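Gotau Community Hall – monthly safety walk-round
Date of check: 30/07/2019
Checked by: Piret Lill
Also present: Nhàn Đinh (kitchen only)

Mark each line OK, Action or N/A. Comments go under the line. If something was Action last time and is still Action, say so.

ENTRANCE AND PORCH

Outside light working – OK

Door closes fully by itself – Action
Still catching on the mat. Third month running. Either the mat gets cut down or we buy a thinner one. Rainer has the measurements.

Ramp and handrail – OK
Top bracket tightened in April and has stayed tight.

Notice board fixed firmly – OK

MAIN HALL

Fire exits clear, both sides – Action
Left side clear. Right side had stacked chairs within the marked area. I moved them. Groups putting chairs away need to read the sign: stacks of 7 at most, against the back wall only.

Exit signs lit – OK

Floor – OK apart from one board by the stage which has lifted slightly at the end. Taped for now. Needs a screw and filler before the dance class starts again.

Curtains clear of heaters – OK
Heaters off for the summer, but I checked anyway.

Windows open and lock – Action
Second from the door will not lock. The catch turns but does not engage. Kaiwen Pan to look at it. The window can be held shut with the spare bolt until then.

KITCHEN

Fire blanket in place – OK

Extinguisher pin and gauge – OK
Service label is in date.

Fridge temperature – OK
Read 3 degrees at the start and the same when I left.

Hot water – OK
Warning sticker over the tap is peeling. Nhàn has spares and will replace it.

First aid box – Action
Short of medium plasters and the burn gel has expired. Everything else on the list is there. The accident book had no new entries.

Knives locked away – OK

STORE ROOM

Nothing stored above head height – Action
Two boxes of Christmas lights back on the top shelf. Taken down.

Cleaning products in the locked cupboard – OK
One bottle of Evgate floor cleaner had no lid. Thrown out.

Stepladder – OK
Feet and hinges sound. Tag says Butkienė, so if it has been lent to us it ought to be written in the loan book.

MEETING ROOM AND OFFICE

Sockets and wall plates – OK

Extension leads – OK, with comments
No lead plugged into another lead. Please keep it that way when the laptops come out. Leads are not to run across the doorway, even with tape over them. Kettle and fan heater go straight into the wall.

White power strip with light-blue switches:
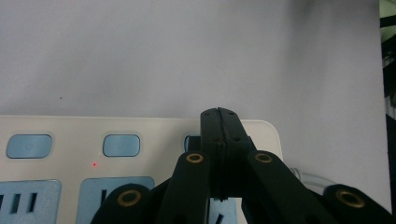
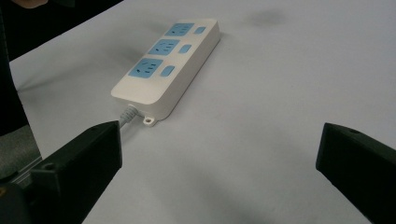

Portable appliance labels – Action
Desk lamp and the old laminator have no label I could find. Both put in the cupboard until tested. Briremero are due back to do the testing and Zhiqiang Yao has asked them for a morning visit.

Filing cabinet – OK
Only one drawer opens at a time, as it should.

Heating controls – N/A

OUTSIDE

Bins away from the building – OK

Drain covers – OK

Path to car park – Action
Brambles over the path again on the left. Rainer Hellwig will cut them back if it stays dry.

ACTIONS STILL OPEN: 7
Mat and window catch first, please. The rest within 14 days.

Copy to Zhiqiang, Rainer and Kaiwen. Paper copy in the blue folder.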